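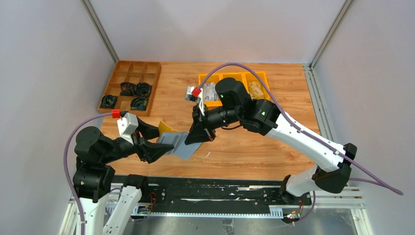

Teaching two arms to handle a flat piece together

These are the workshop notes for the two-arm bench at Treleder, for anyone recording demonstrations by remote control. They also apply to the bench at Hullthorpe, which has the same table but an older gripper on the right.

Before you start

Clear the middle of the table. Trays go at the back, with cables coiled in the cells so a finger can't hook a loop. Run both arms through their full reach once and watch the purple cables. If one pulls tight at the elbow, give it more slack before recording. Wipe the rail and pick any bits out of the toothed strip.

Picking up

Bring in the left gripper first and close it on the end of the piece. Hold still for a second. Then bring the right gripper to the other end. Closing both at once usually twists the piece, and the robot will learn the twist.

Thin sheet and card need a light grip. If you have two layers, square them up by hand before the arms take over.

Moving

Go slower than feels natural. Keep the distance between the grippers the same while you lift and turn. When you need to turn the piece, let one arm lead and the other follow. Switching the lead halfway gives a jerk that shows up in playback.

Don't correct a bad grip in the air. Set the piece down, let go, and take it again. Put-downs and second tries are worth keeping if they are clean. Delete anything where you bumped a tray.

How many to record

We do 51 good runs before the first training pass and 200 before we trust it with a new part. Change the starting angle of the piece every few runs, and move the trays now and then.

Saving

Name the folder Billo, then the part, then the run number. Copy it to the Cárdenas drive before you switch off the arms. Park both arms low, grippers open.

Last updated 24 November 2025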